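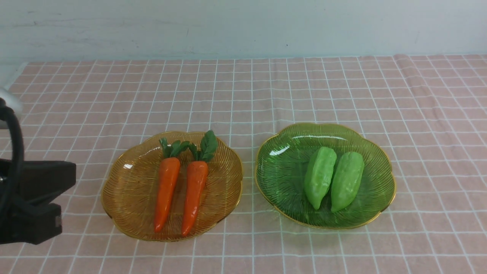
**Gripper drops plastic carrots, picks up peppers fine**

Posted by Torunn Sundqvist, 23 May 2022

I have a small arm on a table at home with a two-jaw gripper. The job is sorting fake vegetables onto two glass plates, carrots on the amber one and peppers on the green one. Peppers are no trouble. Carrots slip out when the arm lifts, nearly always tip first. The plastic is shiny and the body tapers. I've raised the closing force twice and the servo now gets warm. It has dropped 7 of the last ten. Do I need new jaws?

---

**Virgil Căpraru**

Stop raising the force. On a taper, squeezing harder pushes the part out toward the thin end. Put the force back where it was and do two things:

1. Grab closer to the leaves, where the body is thickest. You are probably aiming at the middle of the whole carrot, greens included.
2. Glue a strip of soft silicone inside each jaw. Bike inner tube works too – wash the powder off first.

Then close the jaws slowly and wait 600 ms before lifting. Check your grasp height again after adding the pads, and go easy near the plate rims.

---

**Despina Matei**

I'd just use real carrots.

---

**Mohammed-Awal Amegashie**

Agree with Virgil on the pads. Mine were inner tube and lasted over 171 picks before one corner peeled. Also, if you find the parts with a camera, glare off glass plates can shift the center point. Try it with the overhead light off and a lamp to one side.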